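Progress report to the Hemeron fund, December 2022
Prepared by Prasanna Wijesinghe, Brillthorpe Adult Reading Program

Enrollment reached 144 learners this term. The evening classes are full and we have started a waiting list.

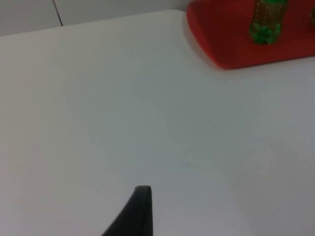 Spending on workbooks came to $2,107, which is over budget by $800. Rhys Doolan moved money from the travel line to cover it.

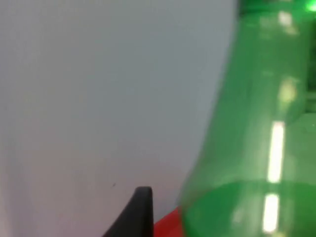 The Mancuso Street site lost 2 tutors in September. One post is filled. We ask to carry the unspent wages into next year.
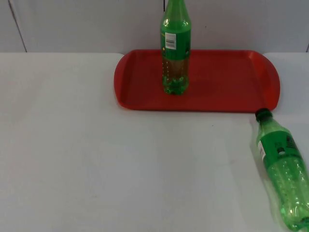

*Two green bottles and a red tray on a white table.*

Exam results will follow in the next report.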